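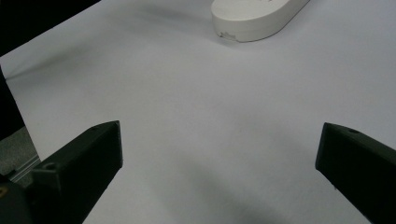 Before I get into what changed for the people on the finishing bench, I need to say something about chips, because chips are what everybody at Himwood wanted to talk to me about. I'd gone in with a list of questions on hours and pay and job titles, and within the first morning I had pages and pages on damaged edges instead. Finishing at Himwood means picking up a moulded piece, looking it over, wiping it and putting it in one of the trays, and people had been doing it by hand for as long as the Illville site has been open. The little rough patch on the bottom edge of the white piece in Figure 4, with its few flecks, is the sort of thing a finisher stops for. Most of this section is about who gets to stop, and what they do next, now that the Kettle cell takes the larger part of the picking.

4.2 Working beside the cell

Himwood put Kettle in during November, after a trial period in which finishers did their ordinary picking with a hand-held gripper so that the system could learn from it. I joined the bench at the tail end of that trial and stayed on once the cell was running. I interviewed 47 people, which was everyone on finishing plus the setters and the two supervisors, and I worked shifts on the bench myself (badly, I'm told). My own field notes run to 400 pages, and I've drawn on them freely here. Where I quote, I've tidied the grammar a bit and left the swearing out.

The trial matters more than I expected it to. Management thought of it as a technical stage, a thing you get through before the real change starts. On the bench it was the real change. For the first time people had to do their own job slowly, with a tool between them and the work, and they noticed things about it they hadn't put into words before. One finisher told me she'd never known she turned a piece over with her little finger until she hadn't got a little finger to do it with. Another said the gripper made her feel like she was wearing somebody else's hands. She said it cheerfully enough, but she also asked to go back to the wiping station early that week, and she wasn't the only one.

There's a nice small example of this in how people approached a piece. With bare hands you go straight in. With the gripper, most finishers opened the fingers wide while they were still well short of the piece, then came forward over the sheet, then closed. Figure 4 catches that early moment, with the two dark wedge-shaped tips far apart and nothing but white between them. The setters wanted a narrower opening, as it saves a fraction of a second on each pick. Finishers kept going wide anyway. When I asked why, I got answers like "you don't want to clip it" and "you're looking past the fingers, so you want them out of your way". That second one stuck with me. The wide opening was a way to keep an eye on the piece, and looking was the part of the job they cared about.

Now, the cell itself is pretty good at picking. I don't want to give the impression that this is a story about a machine that doesn't work. By the end of my stay the target was 1,000 picks between stops and the bench had grown used to hearing it go. What it handed over to people was everything that didn't fit, and here the arrangement on paper and the arrangement on the floor drifted apart very quickly.

4.2.1 The stop tray

On paper, a piece the cell is unsure of goes into the stop tray, and a finisher checks it and sends it one way or the other. The finisher is called a "reviewer" while doing this, and the role rotates. I watched a good many hours of reviewing and did a few of my own. It's quiet work, and it's oddly tiring. On the old bench the doubtful pieces came mixed in with the good ones, so you'd have a run of easy ones and then something to think about, then more easy ones. Take the easy ones away and every single piece is a question. Several people described going home with a headache. One of the older hands put it better than I can: "It's like they took the walking out of my walk and left me the hills."

I raised this with the supervisors and they were surprised, and I think sincerely so. From where they sat, reviewers were handling far fewer pieces, so the work had become lighter. Both of those things were true if you counted pieces, and the reports only counted pieces. After some back and forth the rotation was shortened and a spell at wiping was put between two spells of reviewing. Complaints dropped off a good deal after that, although I'd be careful about reading too much into it, as the change came in at the same time as new chairs.

Then there's the question of what counts as a chip. Puro, the main customer, has a written standard, and it's a decent one as these things go. It talks about position and size. What it doesn't cover is feel, and feel was a big part of how the bench used to decide. A rough spot down low on an edge could be rubbed with a thumb, and if it came away smooth the piece was fine, and if it crumbled it wasn't. Nobody had ever written the thumb test down. The cell can't do it, so all those pieces were going to the stop tray, and the reviewers were doing the thumb test there and passing plenty of them. From the setters' side this looked like the cell being too fussy. They loosened the setting. The stop tray got emptier and the reviewers got worried, with good reason, that pieces that would have failed under a thumb were going straight through.

It took a fortnight for this to come out, and it came out over lunch. A finisher mentioned the thumb to a setter as though it was the most obvious thing in the world, and the setter put his sandwich down. I was sitting at the next table and I've rarely been so pleased to be eavesdropping. The setting went back to where it had been that afternoon.

4.2.2 Who gets asked

I've told that story to a few colleagues and they tend to hear it as a story about hidden skill, which it partly is. I'd put the weight somewhere else. The finishers weren't hiding the thumb test, and they'd have explained it to anybody. During the trial they had been asked to pick, again and again, and their movements were recorded in great detail, but the only regular questions put to them were about whether the tool was comfortable. Their hands were consulted and their opinions on the pieces weren't. So the cell learned how they reached and closed and lifted, and learned nothing at all about why a particular piece made them slow down.

People felt that, too. I'd expected worries about jobs to be the main theme and they were certainly there (five finishers moved to other parts of the site during my stay, all of them by request according to the supervisors, though two told me it hadn't felt like much of a choice). But the thing that came up most when the recorder was off was a sort of hurt at having taught something and not been treated as the teacher. "I trained that," one woman said, nodding at the cell, "and they sent me on a course about it."

There were people who liked the new set-up, and I want to be fair to them. A couple of the younger finishers had wrist trouble and were delighted to be shot of the picking. One had taken up with the setters, was learning to adjust the cell herself and had started keeping a notebook of odd pieces with little drawings of where the damage was. That notebook is now used when the settings are reviewed, and she sits in on the meeting. She isn't paid extra for it. I asked whether she minded and she said she'd mind next year.

My reading, for what it's worth, is that the trial was the moment to have those conversations and that it's hard to go back for them later. Once the cell is running, every stop costs something you can put on a chart, and a chat about edges looks like a stop. In the trial everybody was slow anyway. A finisher with the gripper in her hand, coming up on a piece with a rough corner, had all the time she needed to say what she was seeing, and I'd have liked somebody to be sitting beside her with a pencil.

I come back to pay and grading in Section 5, where the reviewer role causes a different sort of trouble.

Search this report Enter keywords Go

Last updated: 2021-03-19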